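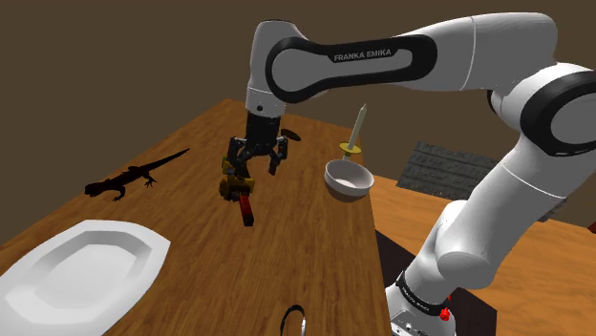 Shop Notebook, Vol. 2, p. 79

3/23/24

Bandsaw again. I know, I know, half of this volume is the bandsaw, but I think I finally have it cutting the way it did when we got it, and I want to write the whole thing down while my hands still smell like rubber cement.

Where I left off in February: the old Josport had started drifting to the left on anything thicker than a fence picket. I'd line up on a pencil mark, push straight, and by the end of the board I was a good pencil width off and leaning on the work with my hip to get it back. I blamed the blade, then I blamed the fence, then I went home. The note I left on the saw said "DRIFTS, don't resaw" and people were very good about ignoring it (there's a walnut offcut shaped like a banana in the scrap bin, and I'm not asking).

So this morning I unplugged it, opened both doors and started from the top. Upper wheel first. It spins free, no growl from the bearing, no side play that I could feel. Then I ran a thumbnail over the tire and it left a groove. That can't be good. The rubber had gone gummy along the front edge and hard as a shoe heel along the back, and there was a flat strip worn in right where the blade rides. Lower tire was worse, plus a crust of packed sawdust and pitch that had turned into something like brown glass. I scraped at it with a putty knife for a while and then gave up and decided both tires were coming off.

I'd had a set of urethane tires from Jovham sitting on the shelf since before the holidays, still in the bag. The saw has 13 inch wheels and the bag says 13, so in theory no drama. In practice! They go on the way a too-small fitted sheet goes on a bed. Every time I got the last bit over the rim the first bit hopped off the other side. What worked, in the end:

Soak the tire in hot tap water, properly hot, and leave it until you've had your coffee. Clamp the start of it to the wheel with two spring clamps, close together, with a scrap of leather under each jaw. Then roll it on with a short length of broom handle, pulling out and away from yourself. Don't use a screwdriver. I used a screwdriver on the first one and put a nick in the edge, which I've trimmed with a razor and am now pretending isn't there. It's on the lower wheel, toward the back, if somebody later wonders what the little smile is.

No glue on these, the sheet was firm about that. The rubber cement was for the door gasket, which had been flapping around for years and dumping dust on everybody's shoes.

Cleaning the wheels before the new tires went on took longer than anything else. Mineral spirits and a gray pad got most of it, and a brass brush for the corners. There was a bump of old glue on the upper rim that I'd have missed if I hadn't gone around it with my fingertip with my eyes shut. Felt silly, found the bump. Do it that way next time.

Next the blades. I have opinions now. For a long time we've been buying whatever came up cheapest when we typed in the size, and the listings are all the same anyway, everything is premium and long lasting and fits most saws. This time I bought one from Feltstead, the regular three-quarter carbon steel they sell to everybody, and one Nugroho, half inch, fewer teeth, costs more than I'd like to say in a book other people read. I wanted to see if it was worth it or if I just wanted it to be.

Feltstead first. The weld was decent but not flush, you could hear it tick against the guide every time it came around. I dressed it with the fine stone, just touching the back of the blade, and the tick went down to almost nothing. Tracked it in the center of the new tires, tensioned it until it stopped fluttering, then a bit more. It cut fine. A little fuzzy on the exit side, a little slow in maple. Perfectly good for rough work and that's what I'm going to keep it for. I don't think our saw really has the spring for a blade that wide, if I'm reading the tension scale right, and I've never believed that scale.

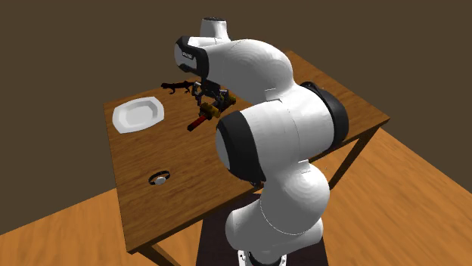
Then the Nugroho went on and I'm sorry to say it's lovely. No tick at all from the weld. I ran a piece of poplar on edge, the tall one that's been leaning by the lumber rack, and it came off so even that I could have gone straight to the hand plane. The drift is nearly gone, too. There's still a hair of lead to the left but it's steady, it doesn't wander, and I set the fence to match it and left it there. So if you look at the fence and think it's crooked, it is, and it's supposed to be. Please leave it!

Guides. These were a mess of my own making. At some point I'd cranked the side blocks in tight thinking it would stop the drift, and all it did was heat the blade and wear a slot in the blocks. I faced the blocks off on the disc sander, set them with a strip of receipt paper on each side of the blade, snugged the screws, pulled the paper out. Thrust bearing sits just behind the blade so it isn't turning when the saw is running free, and starts to turn as soon as you push wood in. Same again below the table, where you have to do it by feel and bad language. The lower thrust bearing is noisy. It's a sort of dry chirp. I put a drop of oil on it and the chirp went away and then came back during the last cut, so that one needs replacing soon. Added to the list on the door.

Table wasn't square to the blade either, by the way. Not by much, but enough to show when you flip the offcut around and hold the two faces together. I loosened the trunnion and bumped it over with the heel of my hand, checked it with the small square and not the big one (the big one got dropped, it's a wall decoration now). The stop bolt underneath was rusted solid. Soaked it, went and did the gasket, came back, and it turned. Reset it so the table comes back to square when you drop it down from a tilt, and tried it a few times to be sure. It does, as long as you brush the chips off the bolt head first.

I should say something about replacing the whole saw, because it keeps coming up at lunch. The next size up in the Josport line is listed at $1,239 and that's before a mobile base, and before shipping, which they don't tell you until the last page. I went through the listing pretty carefully and I can't find a straight answer on the motor or on what the resaw height is with the riser. One line says one thing and the table underneath says another. It comes with a light, which I'd like. It also comes with what looks to me like the same plastic guide blocks I spent this morning sanding flat. My vote is we keep the old girl, buy another Nugroho blade for when this one goes dull, and put the rest toward a decent dust hose. The one we've got is more tape than hose.

Other bits I want to remember:

The tension comes OFF at the end of the day. There's a tag on the handle that says so. If the tag is facing out, the tension is off. If it's facing in, it's on and ready to go. I'm the one who forgets, mostly.

The belt is fine. A little glazed on one side, but it isn't cracked, and the pulley set screws were tight.

The lower door latch only catches if you lift the door slightly as you close it. I tried bending the tab and made it worse, then bent it back to where it had been.

Old tires are in the bin under the bench. I'm keeping a strip of the less horrible one for lining vise jaws.

The gray pads are almost gone, and so are the mineral spirits. Also we're out of the small brass brushes, and I did look in the other drawer.

Still to do: lower thrust bearing, new throat plate (the opening in this one is chewed up so wide that thin strips fall through and jam), and a test cut in something really hard once the bearing is in. I've put a piece of hickory aside with my initials on it. Blade tracking should get a second look after the new tires have had a few hours on them, the sheet says they can settle.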